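# The pan that was meant to last forever

I have been reading about saucepans again, which my family will tell you is a bad sign. 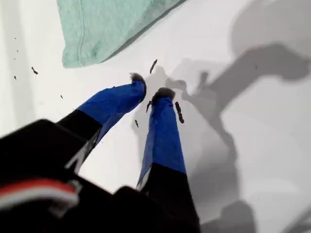
It started in October when the handle came off the one I use for porridge. I'd had it six years. It was sold to me with a lifetime guarantee, and I remember the word "lifetime" on the cardboard sleeve because it was bigger than the name of the firm, Gurkitz. So I wrote to them. I had the receipt, which I think surprised them. A week later I had a polite reply explaining that the guarantee covered the lifetime of the product, and that a product whose handle has come off may be considered to have reached the end of its lifetime.

I read that three times. I then read it aloud to Mackenzie Grewal, who used to write this sort of letter for a living and thought it was rather good.

I don't believe in lifetime guarantees any more, and I'm not sure I ever did. What I believed was something vaguer: that a firm willing to print the word must have some faith in its own rivets. But look at it from their side. Most people lose the receipt. Most of those who keep it can't be bothered to post a saucepan. The few who do can be sent a new pan that cost very little to make, or a letter like mine, which cost nothing at all.

After that I went and read the small print on everything in the kitchen. The kettle is covered for 2 years provided it is descaled once a month with the maker's own descaler. The big knife is covered for life, but "normal use" leaves out bone, frozen food, squash and "twisting". I don't know how you'd cut up a chicken or a pumpkin with it, and those are the only jobs I bought a big knife for. The Wendance casserole dish has the best one. It is guaranteed against defects "present at the time of manufacture", so if it cracks, it is up to me to show that it was always going to.

People who write in about this sort of thing (I've done it before, with umbrellas) tend to say you get what you pay for. I'd like to see some proof. My mother's saucepans came from the market in Lellalby and were the cheapest on the stall. She still has them. The lids don't match and one has a dent from when my brother used it as a helmet, and they boil potatoes perfectly well. The Gurkitz was four times the price of a plain one in the shop next to it.

Of course, the ones that fell apart went in the bin decades ago and nobody tells stories about those. I do know that. My mother must have owned other pans. When I asked her she said there had been a milk pan she hated, and she couldn't remember what happened to it.

So age proves very little either way. Nor do reviews. The porridge pan has more than 1000 of them on the shop's website, nearly all glowing, and I read the first 200 or so one wet evening. Hardly anyone had owned it for longer than a month. They liked the colour. They liked the box. One man gave it five stars before it had arrived. What I wanted to hear about was the handle in year six, and the people who could have told me have presumably stopped thinking about saucepans.

Gadisa Tamiru, who mends things at the back of the hardware shop on Safavi Street, looked at mine for all of ten seconds. The handle was held on by a spot weld the size of a lentil. He offered to drill it and put in two proper rivets for less than the price of posting it to anybody. I asked him how long that would last and he said he had no idea, it depended how I treated it. I found this much more convincing than the cardboard sleeve.

It now has two ugly rivets showing on the inside and the porridge catches on them a bit. I have to go round them with the edge of the spoon.

I'm still cross, mind you. I wrote back to Gurkitz asking how long, in years, they expected one of their pans to last, and whether they would be happy to print that number on the sleeve in place of the word. I'd have taken 40, I'd even have taken ten. They replied that they valued my feedback and enclosed a code for money off a frying pan – which, I see from their website, also comes with a lifetime guarantee.

I haven't used the code. It runs out at the end of the month, if anyone wants it.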